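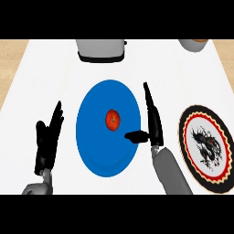 A simulated kitchen table with a two-arm robot at a blue plate holding one tomato. Render: Claltness

Simulated kitchen scores hold up poorly on real counters, Claltness finds

Two-arm robots that clear a table reliably in simulation lose much of that reliability when the same control software is moved to physical hardware, according to test results released Monday by Claltness, a developer of evaluation software for household and light commercial automation.

The company ran a set of tabletop chores first in a rendered kitchen and then on a physical bench. The chores were ordinary ones: picking up a single item of produce from a plate, moving it to a second plate, and pushing down the lever of a toaster. Each control policy was given 700 attempts in simulation and 200 on the bench.

In the produce task, the best policy completed the simulated transfer in 70 percent of attempts. On the bench the same policy completed 62 of 200, or 31 percent. Claltness counted an attempt as complete only if the item ended on the target plate, undamaged, with neither plate displaced past a fixed tolerance.

"The arm gets there. Reaching is a solved problem for a table this size," said Boris Ristić, who leads testing at the company. "The losses are in the last 2 centimeters, when the fingers close on something round that can roll."

Small round produce is a common test object in manipulation work. It offers little surface for the fingers, it moves when touched off center, and it is easily bruised. A glossy skin adds a perception problem, as highlights shift with the lighting and the estimated position of the object shifts with them. In a simulator the position can be read directly from the software if the developer allows it. Claltness said its policies were given camera input only, in both settings, so that the figures could be compared.

The physics of the contact is harder to match. A simulated tomato is usually modeled as a rigid or nearly rigid body with a single friction value. A real one deforms, and its friction changes with moisture. Most of the bench failures logged in the report were slips during closing, followed by items pushed over the rim of the plate. Failures of the second type were rare in simulation, where the plate was fixed to the table in early runs and only later allowed to slide.

Background objects also had an effect. With a patterned plate placed near the working area, bench completion fell further, and the report attributes part of the drop to false detections on the printed design. Plain plates in a saturated color gave the best results. Ristić said this should be read as a limit of the present vision models and would not be acceptable in a product. "You can't ask a customer to buy different dishes," he said.

The toaster task went better. A lever is fixed to a heavy object, travels in one direction and tolerates a finger position that is slightly wrong. The company reported no large gap between the two settings for that chore, although it tested only one toaster model and did not ask the robot to insert bread. Insertion is scheduled for the next round, along with opening a container and wiping a spill.

Time per task was recorded but not scored. The median produce transfer on the bench took 70 seconds, including pauses while the policy replanned. A person does it in 2.

Hoxha, a contract caterer that has followed the tests as a possible buyer, said the numbers do not yet support use in its kitchens. Anastasia Vlachopoulos, the company's operations manager, said Hoxha was looking at plating and tray clearing, both of which are done by shift staff at present.

"At one in three, somebody has to stand next to it, and then I am paying for both," Vlachopoulos said. "I would look at it again above 95 percent. Speed I can work around - a slow machine can run overnight. A machine that drops food can't run at all."

She added that sanitation was a separate question the tests do not address. Multi-fingered hands have joints and seams that must be cleaned or covered when they handle food directly, and a glove changes the grip enough that any policy would have to be measured again.

Claltness said it still regards simulation as useful for ranking. The order of the policies was the same in both settings, so a version that did better on the rendered table also did better on the bench. That allows a developer to discard weak versions before using hardware time. The absolute score, the report says, should not be quoted as an estimate of performance in a home.

The practice is common in the trade. Marketing material for household robots often cites completion rates without stating whether the runs were simulated, how many were made, or what was counted as a success. Claltness is asking developers to publish all three.

The company has also changed its own reporting. Simulated and bench results will be listed in separate columns, and attempts in which an operator intervened will be counted as failures. Earlier releases left those attempts out of the total.

The task set, named Bririrow, will be open to outside developers from September. It includes the rendered kitchen, the object models and the scoring rules, but not the control policies. A version for shop-floor work, called Vanton, is in preparation and will cover sorting small parts into trays and loading a fixture. Ristić said the parts are rigid and the lighting is controlled, and he expects a smaller gap between the two columns there. No release date has been set.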